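Ticket 1379 — Prep table, Rarine kitchen
Status: open
Opened: 27 June 2022

Problem
Since the Plurkent update, the near arm stops before it reaches the cutting board. The pendant shows code 353. The far arm works normally. Before March two of us did the lemon cutting by hand. Now one person sits at the desk with the pendants and the other was moved to packing, so when an arm stops there is no second pair of hands.

Tried so far
Restarted both controllers. Lowered speed to 200. Same code.

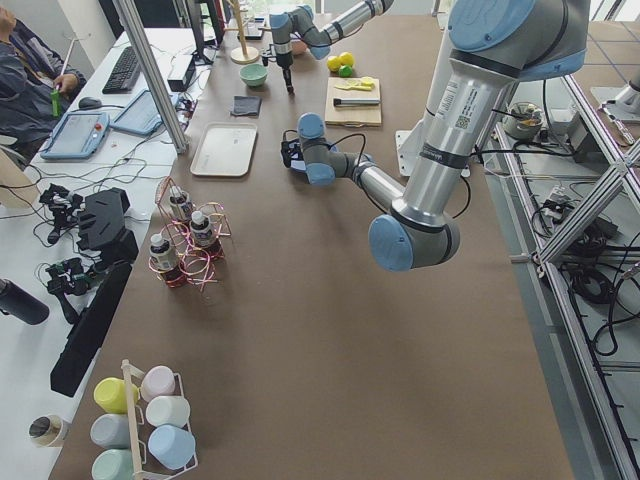 Answer from Geddes support
Code 353 is a reach limit. Please move the board closer to the near arm and teach the point again.

Our reply
We did it and the arm completed 102 cycles without a stop. But the operator must now stand up to take the cups — this was not so before. We ask also that a second person gets the pendant training. Please keep the ticket open until Stireo confirms the date.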